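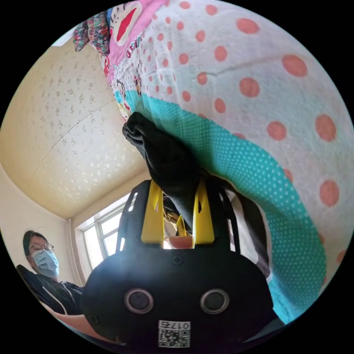
When does the Loresine textile drop-off open to all residents? The drop-off opens on 1/18/23 at the Trutard Street depot, with no appointment needed.

The Town of Loresine has extended its clothing and bedding collection after a trial that began in August. During the trial, 321 households brought in 718 bags. Londisell, the sorting contractor, reported that about 70 percent of the contents could be worn or used again.

Residents may bring up to 2 bags per visit. Items should be clean, dry and tied in a closed bag. Single socks, worn sheets and torn garments are accepted.
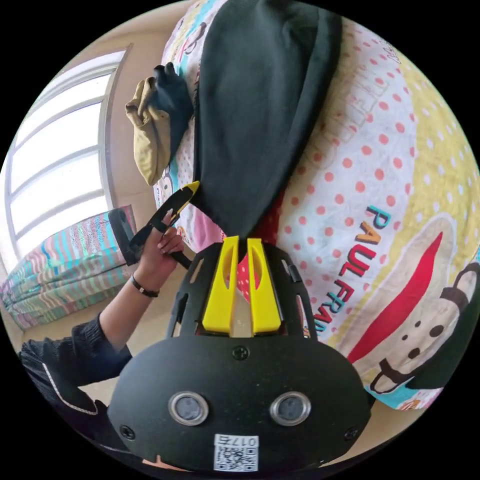 Pillows, carpets and mattresses remain excluded and should be taken to the Kao Road transfer station. Shoes must be tied in pairs.

"The trial showed steady demand from every part of town," said Satish Chacko, director of public works. Questions about large loads from schools or businesses may be sent to Chia-jung Yau at the depot office.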